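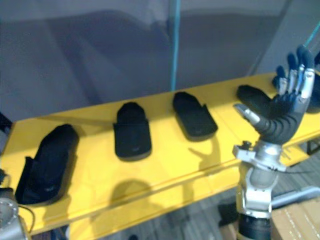

3.2 Remote exchange of song material

Most of the musicians in the study worked with at least one partner they did not meet in person during the recording of a song. The usual pattern was short. One partner sent a rough demo, the other added a vocal or an instrumental part at home, and the files went back and forth until one of them stopped making changes. We logged 103 songs made in this way by members of the Zeladton and Flavness scenes, and 2,485 separate files that belonged to them. A file was counted once for each version sent, even if the change was only a rename.

The two scenes differ in how the first demo looks. In Zeladton the sender was nearly always a person with a background in bands, and the demo tended to be a full arrangement with programmed drums, a guide melody and sometimes a mumbled vocal in place of words. In Flavness the sender was more often a producer working alone, and the demo might be a loop of a few bars with a tempo written in the file name. Singers from both places said they preferred the second kind when they were expected to write the melody themselves, and the first kind when they were paid a fee and had one evening to do the work.

Of the 103 songs, 40 were released under the name of one partner only, with the other credited as a guest or left out of the title. We did not find that the length of the exchange had any bearing on this. What did matter was who had paid for the mix. In all but 7 of the 40 cases the named artist was the one who had booked and paid the mixing engineer, whatever share of the writing they had done. Figure 4 follows.
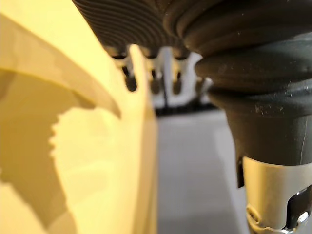 Figure 4. A yellow object beside black rubber bellows and hanging pegs.

Payment also changed the tone of the messages. Before a mix was booked, partners wrote to each other loosely and at length, and disagreements over a chorus or a drum sound could run for weeks without being settled. Once there was a bill, messages became shorter and decisions were put as instructions. Several singers told us they had stopped suggesting changes at this stage, even where they disliked the result. One said she heard the final version of her own song when it appeared on a streaming service.

Written agreements were rare. Where they existed, they were mostly copied from a template passed round the Jaunzems rehearsal rooms, which covers the split of songwriting income but says nothing about the recording itself. This gap caused trouble for three pairs in our sample, each of whom had shared the writing equally but could not agree on who was allowed to license the track. Two of the disputes were dropped. The third was still open when we finished our interviews in June.

We take this as some support for the view put forward by the earlier Ralen survey, that musicians who leave bands carry the habits of the band with them for a time. In a band the question of who owns a recording often does not come up until the group breaks up, and our older participants said they had treated their first remote partnerships in the same way. The younger ones, who had mostly never played in a band, raised money sooner and had fewer complaints later. The difference is clear in the interviews but weaker in the message logs, and we return to it in section 5.

3.3 Limits of the file logs

The logs record what was sent, and they leave out anything agreed by phone. Four participants used the phone for nearly all decisions, so their exchanges look shorter than they were. We kept these songs in the count but left them out of the analysis of message length.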